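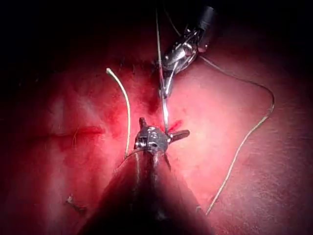 Stitching was the bit I'd come for, and I wasn't disappointed! Monday's open day at the Endard training rooms in Crichton drew 200 of us, and by the time I'd found a parking space the suturing demo had a queue out to the stairs. Thread gets everywhere, just like at my sewing table. There was one fine pale strand lying right across the tissue with a sharp bend in it, wandering off in a long loose line, and I itched to tidy it up.

Our guide was Josée Morin, who talked us through handling thread at a cracking pace (she must do this in her sleep). She's very firm about not yanking. We had 5 minutes for questions and I used up far too many of them on knots.

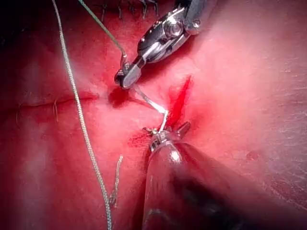

A short length of suture held between the two sets of jaws.

After a cup of tea I went back for the afternoon session, which was quieter, and managed a seat near the front – number 81, for what it's worth. The man beside me had to look away at the blood. I was fine, though I did skip the jam doughnuts.

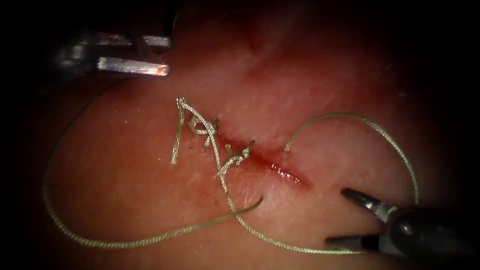
The cut, with plenty of braided thread looped over the tissue.

If you go next year, book the suturing slot first and leave the talks for later. The 121 bus stops right outside.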